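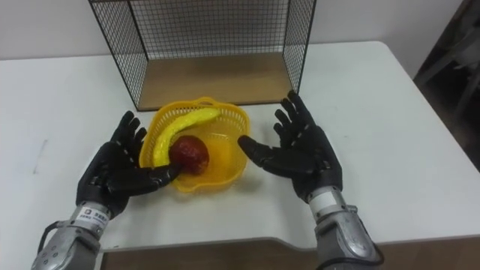
Iara Cabral, coordinación de compras del proyecto Mahuika
15 de abril

Asunto: Re: [mahuika-lista] Qué pedimos y qué dejamos para más adelante

Hola a todos y a todas:

Perdonad que conteste tan largo, pero el mensaje de Kane me ha tenido dándole vueltas toda la mañana y prefiero dejarlo por escrito antes de que se nos mezcle con lo de las licencias. Lo copio para quien lo tenga perdido en la bandeja:

> Kane Grimshaw escribió:
> Buenas. He visto el borrador de presupuesto y me falta una explicación.
> En enero dijimos que la prioridad eran las manos de repuesto y ahora
> la primera línea es mobiliario. Con 3.014 euros no da para todo, así que
> me gustaría saber qué se queda fuera. Y otra cosa: ¿de verdad
> necesitamos otra estantería? La tarea es poner fruta en una cesta y la
> cesta en la balda. Para eso cualquier mueble vale.
> Kane

Tienes razón en lo principal, Kane, y me alegro de que lo preguntes en la lista y no por el pasillo, que luego cada cual se queda con una versión. La cifra es la que es: 3.014 euros, IVA incluido, y hay que comprometerla antes de que cierre el trimestre. En enero hablábamos de otra manera porque contábamos con que Kollesar nos mantuviera la tarifa antigua de las manos, y al final no ha podido ser (nos lo dijeron con mucha amabilidad, eso sí).

Lo que propongo ahora es mirar cada compra desde la tarea. El agarre de la manzana, por ejemplo, se hace con una sola mano y a muy poca altura de la mesa, con la cesta al lado, y ahí lo que manda son los dedos y el guiado del cable junto a la muñeca. En cambio para la cesta trabajamos con las dos manos enfrentadas, palma hacia dentro, y entonces empieza a importar cuánto hueco deja el mueble a los lados. Son gastos distintos y en el borrador los había metido en el mismo saco, culpa mía. 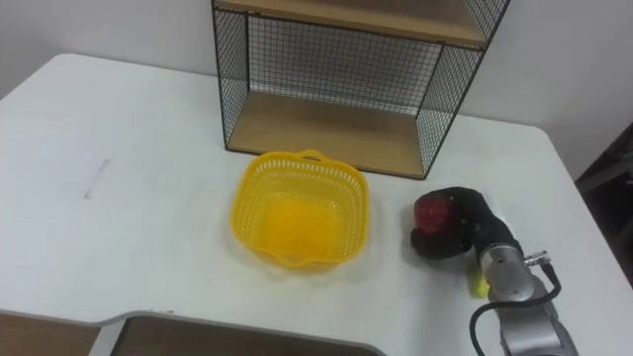

Manos, cables y lo que se gasta

Empiezo por lo que más dinero se lleva. Mi idea es pedir a Kollesar 2 manos de cinco dedos, una izquierda y una derecha, y dejar los antebrazos como están. Huia insiste, con toda la razón del mundo, en que pidamos a la vez los conectores: si llega la mano y no tenemos con qué enchufarla nos quedamos mirándola. El plazo que dan es de 10 semanas desde el pedido firmado, o sea que cada día que discutimos aquí se suma por el otro lado (no lo digo por meter prisa, bueno, un poquito sí).

Los cables irían con Fliteck. Ysaline ha pedido precio en dos longitudes y yo me inclino por la larga - ya sé que la corta queda más limpia, pero el bucle junto a la muñeca tiene que permitir que el brazo se estire sobre la mesa sin tirar del conector. Si alguien tiene argumentos para la corta, que los mande, que a mí se me convence con facilidad.

La mesa y la estantería

Para mobiliario he reservado 400 euros y de ahí no quiero pasar. La mesa de tablero blanco con patas en T nos sirve, así que no la cambiaría. La partida es para una segunda estantería de malla negra con baldas de madera, igual a la que usamos, y Brarkel la tiene en catálogo. Kane, sobre tu pregunta de si vale cualquier mueble: para probar un día, seguramente. Para repetir la tarea en otro puesto y comparar resultados me gustaría que la balda estuviera a la misma altura y que el frente fuera abierto, porque la cesta entra por ahí.
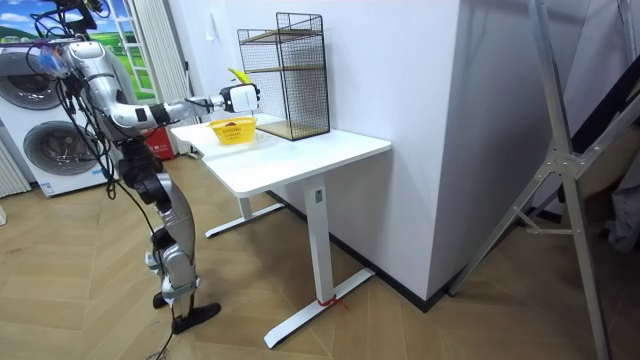 Foto: Eleri Landeg

También hay que planificar el sitio, cosa que en una hoja de cálculo no se ve. El robot trabaja de pie junto a un extremo de la mesa y la estantería va pegada a la pared, de modo que un segundo puesto ocupa bastante más suelo que el propio tablero. Eleri se ha ofrecido a hacer un plano a escala y le he dicho que sí antes de que se arrepienta. Os pido que nadie firme nada con Brarkel hasta que lo tengamos, por si hubiera que ir a un modelo más estrecho.

Más estrecho, ojo, tiene su precio. Con las manos a ambos lados de la cesta y los pulgares apuntando hacia ella, los paneles laterales quedan justo detrás de los dedos, y a mí me da apuro ahorrar en el mueble para gastarlo después en reparaciones.
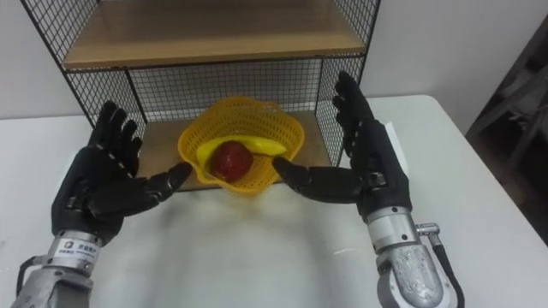
La cesta en la balda inferior, con una mano a cada lado.

Se quedan fuera, por tanto, la segunda mesa y el juego de cestas de otros tamaños. Me da pena lo de las cestas, que era idea de Huia y era buena. Si sobra algo de los portes, van las primeras. Mandadme cambios sobre el borrador cuando podáis, aunque sea una línea, y yo preparo la versión para firmar.

Un abrazo grande y gracias por la paciencia,
Iara

Comentarios (3)

Kane Grimshaw
Gracias, Iara, así lo entiendo mucho mejor. Retiro lo de la estantería, pero sigo prefiriendo que el pedido de Kollesar salga primero y por separado.

Ysaline Vasseur
Voto por el cable largo. La oferta de Fliteck no incluye las bridas, las añado yo a la hoja.

Huia Tipoki
Lo de las cestas puede esperar. ¿Los conectores van en la línea de las manos o en la de los cables? En el borrador no los encuentro en ninguna.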